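How Do You Teach a Robot to Fold a Shirt?

Think of the chore you like least. Maybe it is putting away laundry. You have probably wished a robot would do it for you, and you have probably noticed that no robot has turned up.

There is a good explanation. Robots can be terrific at some jobs and hopeless at others, and the jobs they are hopeless at tend to be the ones your parents call easy.

The trouble with shirts

A robot in a factory can put the same screw in the same hole all day long. The hole stays put. The screw is always the same shape. The robot does not need to think about it any more than a cuckoo clock thinks about cuckoos.

A shirt is a sneakier opponent. Drop one on the floor, pick it up, and drop it again. It will land in a different shape each time. The sleeve you wanted is hiding underneath. The collar has gone somewhere on vacation. Scientists call things like this "deformable," a long word for floppy.

You could try writing the robot a list of rules. Rule one: find the sleeve. But what does a sleeve look like when it is inside out and squashed under the rest of the shirt? You would need another rule for that, and then another, and you would still be writing when you were old enough to have grandchildren with laundry of their own.

Show, don't tell

So researchers often try something else. They let the robot learn by copying people. This is called imitation learning, and you have been doing it since you were a baby. Somebody waved at you, and one day you waved back.

For a robot to copy a person, it needs a lot of examples. One way to get them is to hold a robot by its remote control and steer it through the job. That works, but it is slow, and robots are expensive and do not fit nicely on the bus.

The other way is to leave the robot at home and bring only its hand.

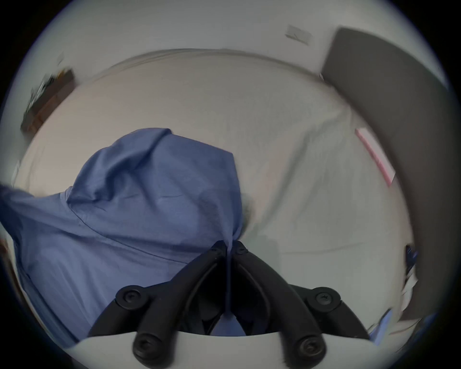
A project called Stultero works like this. People carry a hand-held gripper, a sort of robot hand without the robot, and use it to do ordinary jobs in ordinary rooms. A camera rides along on the tool and records everything from the hand's point of view. It sees the world bent into a circle, so even the side of a bed comes out curved, like your nose in the back of a spoon. What matters most is the place where the two black fingertips meet and pinch the blue cloth. They have hold of one gathered fold, while the rest lies bunched up on the white sheet. A person with ten fingers would find that a bit mean. But two fingers is what the robot will have, so two fingers is what the person gets.

That is the clever part of the method. If people used their own hands, the robot would have to work out how to turn ten soft fingers into two hard ones. With the gripper, the example already fits.

Practice, practice, practice

Rodel Manalo is in charge of the cloth lessons at Stultero. His first set had 200 examples, all made in one tidy room with one kind of towel. The robot that learned from them did very well with that towel in that room. Given a T-shirt, it patted it.

The next set had 3,000 examples, made in 11 different homes – some neat, some with a great deal going on. The robot got better at finding an edge to grab, even on clothes it had never met. It was still slow. One shirt could take it up to four minutes, and you could have worn the shirt by then.

What does the robot learn, exactly?

It does not remember each shirt, the way you might remember a birthday. A computer program called Plistus goes through the recordings and looks for patterns. When the cloth looks like this, the hand usually moves like that. After enough practice, the program can look through the robot's own camera and make a decent guess about where to move next. Then it looks again and makes another guess, many times each second.

Sometimes the guesses are wrong. Manalo keeps those too, because a person can then record the same tricky moment done properly and add it to the lessons. Socks have needed a lot of extra lessons.

Try it yourself

Borrow two wooden spoons and a T-shirt. Hold one spoon in each hand and fold the shirt without letting your fingers touch it. Then crumple it up and do it again. Ask a grown-up to take a turn, and be kind about the result.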